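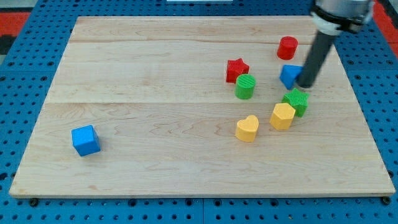

A maple board, glued up from planks, on a blue pegboard table.

Print this article
E-mail this article

My Year of Bad Bread

By Halfdan Kárason

May 2023

I got into rye bread because of a power cut. The whole street was dark, the store was shut, and my neighbor Halfdan Thoroddsen (yes, two Halfdans on one street, the mailman hates us) came over with half a loaf wrapped in a dish towel. It was nearly black and so dense you could have propped a door with it. We ate it with cold butter by flashlight and I thought, well, I have to learn this.

That was last August. I have baked 40 loaves since then and I would serve you maybe a dozen of them.

The first few never rose at all. I'd bought a starter from a little outfit called Brarero, and it came in the mail as a packet of gray flakes with one page of directions. I fed it, I talked to it, I kept it on top of the fridge. What I didn't do was read the part about rye needing a wetter dough than wheat. So I kept adding flour until it felt like the bread dough my mother used to make, and I got bricks. My daughter took one to school for a rock project. She got a B!

Then there was the slicing. A proper rye wants to sit a full day before you cut it, and I can't tell you how hard that is when the kitchen smells like molasses and toast. I cut one after an hour and it gummed up the knife so badly I had to soak the blade. Now I wrap the loaf and leave it on the board by the window, and I go for a walk.

Things turned around when I signed up for a Saturday class at Hafstein, the bakery down by the harbor. It cost me 55 dollars and there were 7 of us, most of them far better than me. The teacher poked my dough with one finger and said "more water," and then she came back and said it again. I went home and tried it her way - low oven, lid on, overnight - and in the morning I had a loaf that was dark and sticky and a bit sour, just like the one from the power cut. I may have called people.

I still mess up. Last week I forgot the salt, and let me tell you, rye with no salt tastes like a wet cardboard box. But I've got a second starter going now, named Gimau after a cat I had as a kid, and it's a lively one. It pushed the lid clean off the jar on Sunday while we were at lunch. Thoroddsen wants a cup of it, so I'm taking some over tonight.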